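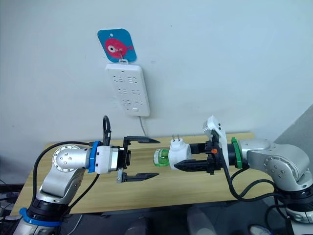
Afternoon at the Wundbridge shared workshop

I'd been meaning to get out to Wundbridge since July, and I'm so glad I finally did, even with the wrong bus and the long walk up from Hotport (my own fault, I'd read the timetable upside down, more or less).

The build I went to see is called Cruzado, and it lives on a light wooden table against the back wall. Two silver arms face each other across it, each with a black two-finger gripper, and the job they're learning is passing things between them. When I got my first good look, the right arm had hold of a white plug adapter joined to a see-through green cylinder, prongs pointing at the ceiling, and the left was coming in with its fingers wide open. I held my breath like I was at the footy!

I was quite taken with the wall as well. The power strip hangs off a blue sign with a red fish on it, and I'd happily have one at home over my own bench.

The group has kept a log of 574 handovers so far, all in pencil, and they let me leaf through it over a cup of tea. The control software is their own, called Conduner, and it took them 21 weekends to get it behaving — longer than the table, the shelving and the new back door put together.

Visitors are welcome from 2 in the afternoon. Bring a plate if you can, and wear closed shoes.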